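Shelter Licensing After the Drullport Ruling
By Yu-ting Yeh

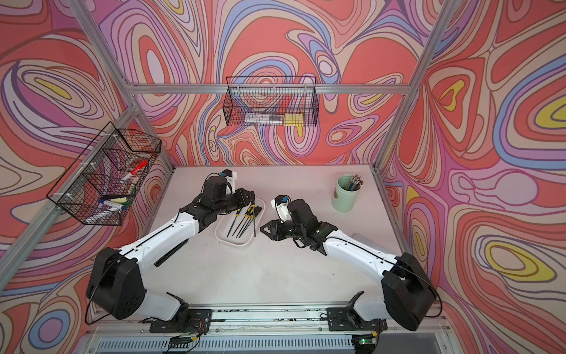

Two robot arms at a light gray tabletop, with a white tray between them.

The Drullport kennel license was suspended in June, after inspectors logged 72 violations of the county animal care code. Most concerned drainage, ventilation and missing treatment records. The operator, Weltex, has 50 days to appeal.

Under the code, a suspended shelter may keep the animals it already holds but may not take in new ones. Strays now go to the Toltalell site, which is licensed for 10 more dogs than it housed last year. Its intake log for the year stands at 1,069 animals – cats make up the larger share.

Edileuza Caldeira, a lawyer who handles licensing cases, said the appeal will turn on the records. "A drain can be fixed in a week," she said. "A treatment log that was never kept can't be."

The hearing officer may restore the license, extend the suspension or revoke it. Revocation bars the operator from applying again for two years. A written decision is due within a month of the hearing.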